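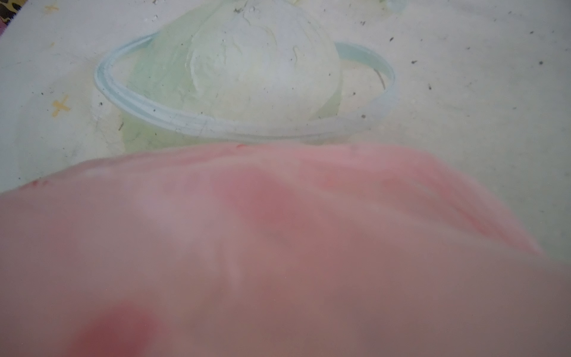

Wrist camera view: pink cloth in front, clear bowl on a white work surface behind.

Kollár Wrist Camera Kit for Table and Counter Work

Overview

The Kollár kit adds a small color camera to the wrist of a light-duty robot arm. It is sold by Flostbridge for labs, repair shops, laundries and small kitchens that are trying out machines on jobs people still do by hand: folding cloths, clearing bowls, wiping counters, sorting small items into bins.

The camera looks past the gripper at whatever the arm is about to pick up. Most of our customers pair it with a second camera on a stand. The overhead view tells the arm where things are on the table. The wrist view is for the last stretch of the reach, when the gripper itself blocks the view from above.

What a wrist view is good for

Small marks on a flat surface come through well at working distance. In the view on this page you can make out crumbs and dark specks on the white surface, a small yellow X, and fine scratches in the rim of the bowl. If the chore is wiping down a counter, that is the level of detail you need to decide whether a spot should be wiped again.

Soft items held close to the lens are harder. The pink cloth takes up nearly all of the lower half of the picture and is out of focus, with no weave to be seen. A fold still reads as a lighter or darker band, and the top edge can be followed from left to right. Software that depends on fine texture will struggle with it. Software that follows edges and shading does better.

Clear plastic is the other known problem. A see-through bowl takes on the color of whatever is in it and under it, and a rim seen at an angle can drop out of a depth map. Plan to spend time on this if your work includes food containers or packaging.

Can it do chores yet?

We get this question more than any other, so here is where we stand. With the kit fitted, a trained arm can pick up a dry cloth from a clear table and put it in a bin, over and over, without much trouble. It can wipe a marked area of counter. It can move an empty bowl from one spot to another.

Folding is less settled. Small square cloths go fairly well when they start out flat. A bunched cloth has to be found, lifted, shaken out and laid down first, and each of those steps can go wrong. Jae-hoon Ma, who runs our test bench, logged 332 successful folds out of 500 tries with hand-sized cloths from a bunched start. A person doing the same job would miss almost none, and would be a good deal faster.

Bowls with something soft or sticky in them are still a job for people. The arm can lift the bowl. Scraping it out and telling when it is clean is beyond what we would promise to a paying customer. We would say the same about any task where food, cloth and clear plastic share one table.

If you need a machine that can be left alone with the laundry or the dishes, wait. If you have one narrow job that repeats all day and someone nearby to reset it, the kit is worth a trial.

What is in the box

Wrist camera with fixed lens
Clamp mount with 2 spacer plates
Cable with strain relief, 420 cm
Lens cloth
Printed setup card

The arm, gripper and overhead camera are sold separately.

Fit and setup

The clamp fits the Kanolholm bench arm without changes. For the Itine arm, order the wide clamp. Other arms may need a drilled plate, and Flostbridge can quote for one if you send a drawing of the wrist flange.

Mount the camera so the fingertips show when the gripper is open. Run the cable along the arm with slack at each joint, then move the arm slowly through its full range before turning on normal speed. Put a few tape marks on the work surface where the overhead camera can also see them. They make it easier to line up the two views after somebody bumps the table.

Use even light. A single bright lamp throws the gripper's shadow over the work.

Care

Wipe the lens at the start of each shift. Do not spray cleaner on the housing. The camera is not sealed and should be kept out of steam and away from open sinks.

Ordering and trials

Trial kits go out for 2 weeks. Write to Dimas Teoh at the Flostbridge sales desk with the make of your arm and a short note on the job you have in mind. A photo of the table helps. The next batch of wide clamps is due in August.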